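Gandon Streaming Help Community
Playback and Subtitles > Wrong episode order

Ticket status: Open, waiting on content team
Opened: July 27, 2023
Title affected: Arai, seasons one and two
Devices: living room TV app, tablet

Original report

Hello all, and thank you in advance to whoever picks this up, because I know superhero fans can be a handful and I am about to be one!

My daughter and I have been rewatching Arai from the start, mostly for Gillia, who is still the best written heroine either of us has seen on a TV show (she gets to be grumpy! she gets to be wrong!). The first season went fine. When we got to season two, the app played the two-part story in the wrong order, so Gillia walked in with the broken mask and a new haircut a full episode before the fight at the harbor. My daughter had never seen it, and let's just say the big reveal was spoiled for her over a bowl of popcorn.

The episode listed as number 8 is really the second half, and the first half is sitting down at number 13, right before the finale. The descriptions underneath are in the correct order, so the text for one episode is attached to the video for another. The thumbnails have moved with the videos.

What I have tried so far:

Signed out and back in on the TV. No change.
Removed the app and installed it again. No change, and it forgot our watchlist, which I was a little sad about.
Played the same episodes on the tablet. Same wrong order.
Switched the audio to the original language. The order stays wrong, but I noticed the subtitles on the harbor episode now run 4 seconds ahead of the voices.

Update from support, first reply

Thank you for such a thorough report. We can reproduce the order problem on our side. It seems to come from the new files we received from Prastik, the distributor, where the two-parter was numbered by its original air date. The first part was held back in November of that year and shown late. We have asked for a corrected list and were told to allow 72 hours. The subtitle timing has been logged separately.

Update from the original poster

Well, the 72 hours have come and gone, and I looked again this evening after supper. The subtitles are fixed, hooray, and thank you! The episodes are still swapped on both devices. For now we are picking them by hand from the list and turning off autoplay, and that works well enough if you remember to do it before you sit down. 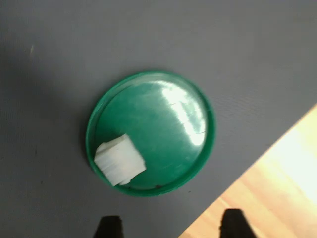
Takeshi Maruyama replied that he had the same trouble on a game console, and that the "Gillia Collection" row on the home page has the two parts in the right order, so anyone starting season two can watch them from there. He added that the recap at the top of the finale is also missing in the new files, and asked whether that should go in this ticket or in one of its own.

Support: Please keep it here, and we will pass both along together.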